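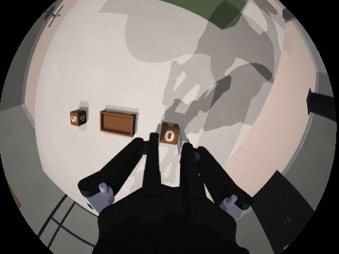

2.3 Recording a demonstration by remote control

The task in the Mirani set is the same for every group: move the numbered cubes into the tray, one at a time. You drive the simulated arm with the hand controller. Each group records 24 runs.

Start with the wrist view. It shows how a cube lies between the fingers, but it is poor for judging height – switch to the room view before you lower the gripper.

Go down slowly and keep the gripper pointing straight down. If you lose a cube, carry on and pick it up again. Runs with a recovery in them are kept. Stop the recording only when the arm is back at its start pose.

A run may last up to 1,520 time steps. Longer ones are dropped when Prultik loads the folder. 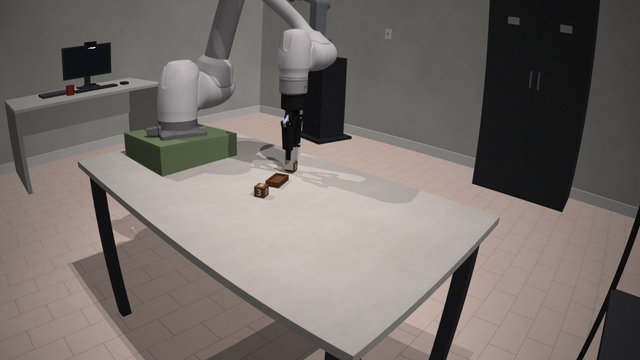 Fig. 2.4 Room view, gripper down at a cube, tray still empty.

Send questions on file names to Tavion Begay before the October 2026 lab.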